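Search this site
Enter a keyword

Herath opens its doors for an afternoon of robot training

Visitors to the Herath building in Kalten were given the chance in September to see how robots are taught to handle everyday objects, and to have a go at the teaching themselves.

The open afternoon was put on by Cinoson, a small firm that has rented the ground floor at Herath for 2 years. It makes software for machines that pick up, sort and put away household goods. The doors opened at 1pm and 100 free places had been offered through the Kalten library and the local paper. All of them were taken, and a short waiting list was kept at the front desk for anyone who turned up without a booking.

People were taken through in groups, starting with a talk in the front office and moving on to the work area, where staff were carrying on with a normal session. Coats and bags were left by the door to keep the floor clear.

Most of the interest was in the hand-held grippers. A person holds one in each hand and uses them to pick things up and move them about on a table, in place of using their own fingers. Cameras record what is done, and the recordings are used later to train a robot to do the same sort of job. There was no need for any of the visitors to know how to program. 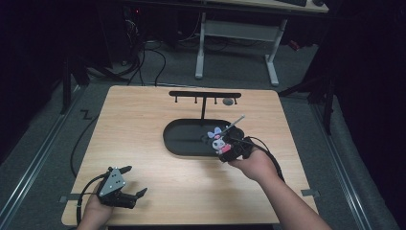
Malsha Jayawardena, who runs the sessions for Cinoson, told the first group that the method had changed the way the firm worked. When it started out, every movement was made by steering a robot arm from a desk, and a simple task such as moving a cup could take most of a morning to record well.

"You were fighting the arm all the time," she said. "With these you do it more or less the way you would at home. You have to slow down a bit and think about where the tips are, but people get the idea in a few minutes."

She said the team recorded the same task many times over, with the objects put down in different places at the start. If a toy was always left in the same spot, the robot would learn to go to that spot whether the toy was there or not. Staff also swap the objects themselves from one session to the next, mixing hard things with soft ones.

Soft toys are used a good deal. They squash when they are gripped, they have bits that stick out, and they do not always land the same way up. A box or a tin is much easier, Ms Jayawardena said, and a robot that has only been taught with boxes does badly when it is given anything else.

One visitor asked whether mistakes were thrown away. She was told that some were kept. If a person drops an object and then picks it up again, that can be useful, as the robot will drop things too and needs to have seen what to do next. Recordings where someone stops to talk, or walks off halfway through, are taken out.

Another wanted to know how long a person could keep going. Staff work in short turns and then change over, Ms Jayawardena said, as wrists get tired and the work becomes careless. She added that the first recordings of the day were seldom the best ones and that most people were at their steadiest after a warm-up.

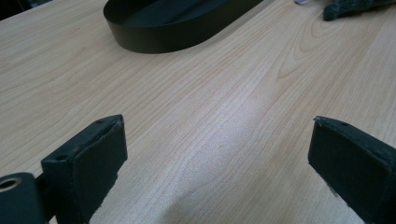
The second part of the visit was led by Isabelle Morin, an engineer who joined the firm from a packaging company. She spoke about Iltik, the name Cinoson has given to its project on tidying and putting away. The aim is a robot that can be shown a table with things left out on it and can put each one where it belongs, without being told the order in which to do it.

Ms Morin said the project was at an early stage and that she did not want anyone to go home thinking there would be a machine in their kitchen by next year. In the firm's own tests the robot manages well with objects it has been trained on. With objects it has never met before the results are mixed, and a change in the lighting can still upset it.

"It's slow," she said. "If you timed it against a child of 5 the child would win, and the child would probably be chatting to you as well."

She was asked several times about jobs. Her answer was that the firm's first customers were likely to be care homes and small warehouses that already had trouble finding staff for evening shifts, and that none had asked for a robot to replace a member of staff. A man in the last group said he had heard that before from other companies, and there was a fairly long discussion, which carried on over tea.

Privacy came up too. Ms Morin said recordings were made only in the work area, and that visitors who tried the grippers would not have their attempts kept. Anyone who takes part in a real session signs a form first and can ask for their recordings to be deleted afterwards.

Visitors were then invited to take a turn at a practice table. The job was to pick up a soft toy, move it across the table and set it down again upright. It was harder than it looked for some. The usual trouble was closing the gripper too early, so that the toy was nudged along the table instead of being picked up. Several younger visitors did better than their parents and went back to the end of the queue for another try.

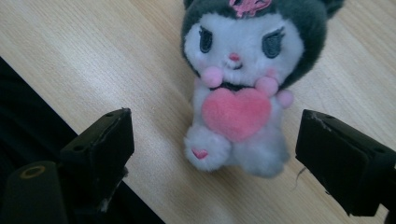

A plush toy between the open fingers of a hand-held gripper at the Cinoson open afternoon.

A retired dressmaker from Kalten said she had come along with her grandson and had expected to be bored. She found the grippers awkward at first and said it was like trying to sew in oven gloves, but had managed to stand the toy up on her third go. Her grandson, who is 11, asked if the firm took on people for work experience. He was told to get in touch when he was a bit older.

Not everything was to everyone's liking. The work area is small, and people at the back of the larger groups said they could not see much or hear the answers to questions. Ms Jayawardena said groups would be smaller another time and that the firm would look into putting a screen in the front office so that those waiting could follow what was going on.

The afternoon finished at 5pm. Cinoson said it hoped to hold a second one in the spring, with a morning set aside for schools, and that details would be given out through the library as before. The firm is also looking for people in the area who would like to take part in paid recording sessions. No experience is needed, and training is given on the first visit. Those interested can leave their name at the Herath front desk on any working day.

Shares: 11
Comments: 2

Contact us | Terms of use | Copyright Kalten local news. All rights reserved. | Back to top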